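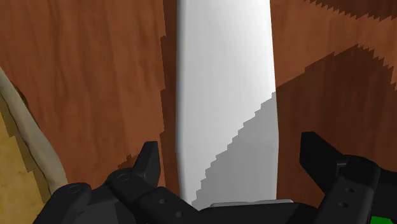
Notes on the Harbour Season in Drerkance

Sunday, September 8, 2024

The harbour season in Drerkance has now been open long enough for a fair account of it to be given. Readers who wrote to me over the summer asked chiefly about warehouses, and whether the new rules on storage had made the middle part of the game harder. In my view they have, though less than was feared, and the remainder of this post sets out how a player may approach the season from the first wharf to the last.

For those who have not played, Drerkance is a trading and shipping game in which each player manages a small port. Goods arrive by barge, are held in warehouses, and are sent out again by road or sea to fill orders. Each filled order pays in coins and in standing. Coins are spent on buildings and vessels. Standing opens new ports, and it cannot be bought. A player who spends freely on vessels at an early stage will often find that the barges are idle, as there are too few ports to which they may be sent.

The harbour season adds a separate chart with 18 ports, of which nine are open at the beginning. The rest are opened in order, and the cost in standing rises with each. The first of the closed ports, Hustthorpe, requires 200 standing and should be taken as soon as that sum is held. It receives timber and salt, both of which are produced at the home port without any further building, and it pays for them at a steady rate. I have seen it suggested that Hustthorpe may be passed over in favour of saving for a larger port. The chart does not permit this. A port further along remains locked until the one before it has been opened.

Warehouses

Under the former rules, any warehouse could hold any goods. In the harbour season each warehouse is assigned to a class when it is built, and the class can be changed only by emptying the building completely. There are classes for dry goods, for perishable goods and for bulk goods such as stone and coal. A barge which arrives when there is no room in the correct class will wait at anchor, and while it waits it earns nothing and occupies a berth.

The practical consequence is that berths, and the order in which they are used, matter a good deal more than they did. I would advise the following arrangement during the opening stage. Build two dry warehouses and one for perishables, and leave bulk goods alone until the fourth closed port has been reached. Bulk orders appear in the list before then and they look generous, but the cost of the building is not recovered at that stage. They may be dismissed without penalty, and a fresh order will take the place of each one at the next tide.

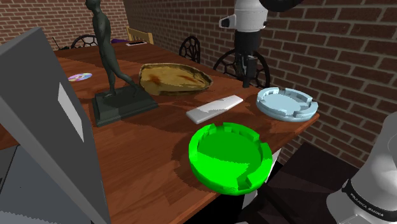 Tides are the other matter on which a number of questions were received. The tide turns at fixed intervals whether or not the game is open on the player's device. At each turn the order list is refreshed, waiting barges are admitted if there is room, and perishable goods lose one grade of quality. Fish and fruit begin at the highest grade and become worthless after the fourth turn. It is therefore sensible to send perishables first at every visit and to leave dry goods in store overnight.

Fulgencio Ochoa, whose comments on the previous post were most helpful, has kept a record of his own orders through the whole of the opening stage. He finds that fruit orders come up more often directly after a barge has been sent to a southern port. I have tried the same and my results agree with his, although I should not wish to state it as a rule. The designers have not published the way in which orders are drawn.

Vessels

There are four kinds of vessel in the season. The barge is given at the start and is adequate for Hustthorpe and the ports near it. The lighter is cheaper to run but carries only one class of goods. The coaster costs 700 coins and is, in my opinion, the most useful purchase available before the final ports. It carries two classes together and may call at two ports on a single voyage, provided that they lie on the same side of the chart.

The fourth vessel, the packet, is fast and expensive. It carries very little. Its purpose is to fill urgent orders, which are marked in red and which lapse at the next tide. A player who opens the game several times a day will make good use of a packet. A player who opens it once in the evening will hardly use it at all, and would do better to put the money into a second coaster.

Repairs should also be budgeted for. Every vessel loses condition on each voyage, and a vessel in poor condition moves slowly and may not be sent beyond the breakwater. Repairs carried out at the home port are charged at the full price. Repairs at Espinoza, the sixth of the closed ports, are charged at half, and it is worth routing older vessels there once it is open even where the cargo itself brings little return.

The later ports

Pruretti is the port at which most players appear to stop. It asks for a large amount of standing, and it also asks that three bulk orders be filled in succession without any other order between them. The second condition is not stated on the chart. It appears only in the harbour master's letter, which may be read once and is then filed under Papers. I missed it myself and spent several days sending mixed cargoes to no effect.

The method is straightforward once the condition is known. Fill two bulk warehouses beforehand, hold all other vessels in port, and dispatch the three bulk orders one after another. Orders which are already at sea will count against the run if they arrive in the middle of it, so every voyage should be allowed to finish before the first of the three is sent.
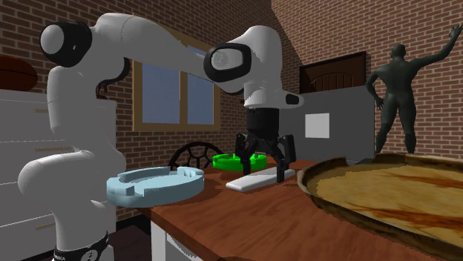 White robotic arm with a black gripper, reaching over a wooden table.

After Pruretti the chart becomes easier. The remaining ports pay well, and the standing required for each can be earned in a handful of voyages by coaster. The last port has no trade of its own and serves to close the season. On reaching it the player receives a lighthouse for the home port, which extends the time allowed for urgent orders. The lighthouse is kept when the season ends. Coins held on the season chart are not, and should be spent beforehand on whatever can be carried across, which at present means berths and warehouse upgrades.

A correction is also due. In an earlier post I stated that dry warehouses could be upgraded while goods were held in them. Nicanor Ayala has pointed out that this applies only to the first upgrade, and that for the second the building must be empty. He is right, and the earlier post has been amended.

The season closes in October. I intend to write next on the winter chart, in which the northern ports are shut by ice and goods must be moved by road. Questions on that subject may be left in the comments below, and I shall reply to them as time permits.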